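Storage box

A storage box is a container with a base, four sides and usually a lid, used to keep household goods together and out of the dust. It is one of the most widespread objects in the home, and one of the most varied: the same basic shape turns up in wood, tin, card, wicker, cloth and plastic, in sizes from a button box to a blanket chest.

History

Chests are among the oldest kinds of furniture, and for centuries a family might own several chests before it owned a single cupboard. They held linen, grain, papers and tools, and many served as a seat or table as well. A house list from the village of Jorkska, drawn up in 1706, names 4 chests and no wardrobe at all – a lovely glimpse of how people once put things away! Each chest was listed with its contents, down to the candle ends.

Tin boxes spread with the biscuit and tea trades, and were so handsome that households kept them long after the food was gone. Cardboard followed, cheap and light, and became the usual choice for hats, shoes and letters. Moulded plastic arrived in ordinary homes during the twentieth century and changed the subject completely. A box could now be washed, stacked, seen through and carried up a ladder with one hand.

Lids and bases

Most plastic boxes are made as two separate mouldings. The base is nearly always a little wider at the top than at the bottom, so that empty boxes nest inside one another. The lid has the harder job, as it must go on easily, stay on, and often carry the weight of the next box up.

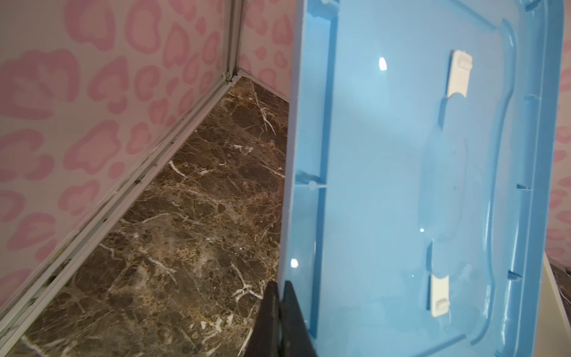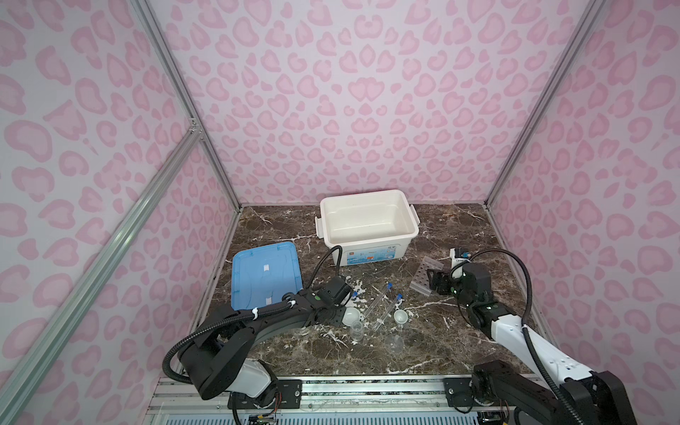
A light-blue plastic lid with a raised rim and notches in its inner ridge, and an open white plastic box with a handle at each end.

Types

Stacking boxes have a lid shaped to hold the foot of the box above. The Viltar pattern, with its deep corner wells, is a favourite among collectors of craft supplies, and a well-packed wall of them is a splendid sight.

Nesting boxes are sold in sets, most often of 4, each fitting inside the next.

Underbed boxes are long and shallow, and many run on small wheels. The Keane box, first sold for blankets, has a lid hinged across the middle so that it can be opened without pulling the whole thing out.

Folding boxes collapse flat when empty. The Nunduvo crate is the best known of these in camping circles – its sides drop inwards one after another with a very pleasing click.

Care

Plastic boxes are washed in warm soapy water and dried with the lid off. Strong sunlight makes many plastics brittle, and a lid left on a windowsill may crack along the rim long before the base shows any wear.

Collecting

Old boxes have a lively following. Tins attract the most interest, but early plastic is catching up fast, above all in colours that were made for only a short time. Complete pairs are prized, as lids and bases so often part company, and the largest collection in Jorkska, shown to visitors each November, contains 100 boxes with every lid in place.

See also: Basket; Chest; Crate; Hatbox; Trunk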